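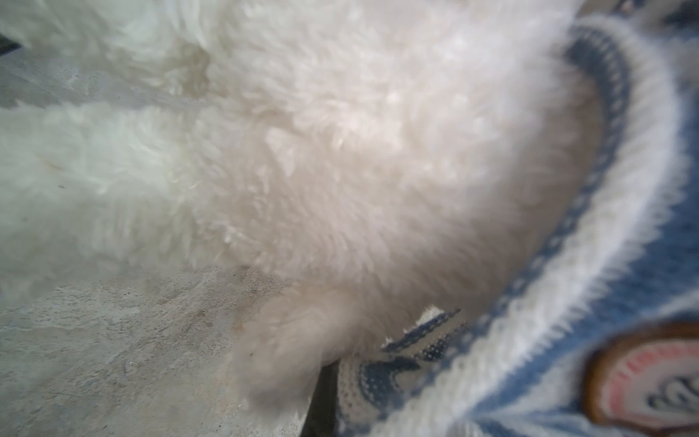

Chapter 3
Soft Things, Hard Lessons

I learned more from one bad evening in February than from a whole winter of things going fine, so I'm going to start this chapter with it.

I was running a pick-and-place job on an arm we called Flatano, using grip software from a small outfit named Ekar. The job was dull on purpose: pick up an object, move it, put it down, go home, do it again. We had 900 of these cycles planned. Blocks went fine, cups went fine, and by cycle 14 of the plush toy set I was eating a sandwich and only half watching (please don't do this!).

Then the arm stopped in mid-air with the toy still in its fingers and just kept squeezing. No alarm, no message, nothing. The status light said everything was normal. I waited a while, thinking it was between steps, and then I did the dumb thing and reached in to pull the toy loose. Flatano picked that exact moment to carry on with its move. I got my hand back with a scraped knuckle, and I was lucky it was only that. 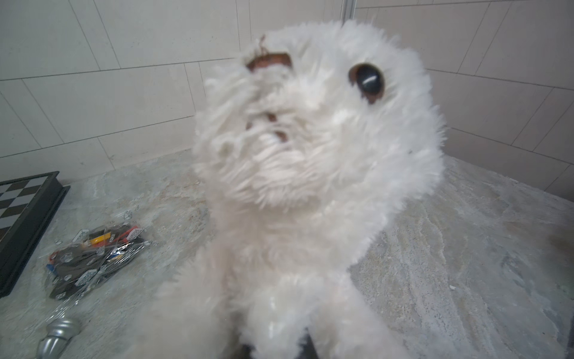 Contact is a slippery word when you work with soft objects, and sorting out what it means will take up most of this chapter. A block pushes back the moment the fingers touch it. Fur and stuffing give way a little at a time, so the force climbs slowly and the software keeps asking itself, "Am I holding it yet?" A shaggy white plush toy makes things harder still, as you can see from how the fur presses around the gripper and hides most of it. If you can't see where the fingers are, you can't tell by looking whether they've closed, and I certainly couldn't.

My log told the story the next morning. The grip step was waiting for the force reading to settle, and it never quite did, because the stuffing kept shifting. There was no time limit on that wait. I'd left the field blank during setup, and Ekar's software took blank to mean "forever." When I tugged on the toy, the reading finally settled and the program happily moved to the next step.

So there were 2 faults, and we'll take them one at a time. Section 3.1 covers waits without limits, using the Mfinanga method for choosing a timeout. Section 3.2 covers the fault that was all mine, reaching into the work area of a machine that was paused but still live. Before you read either one, go find the emergency stop on your own setup and press it.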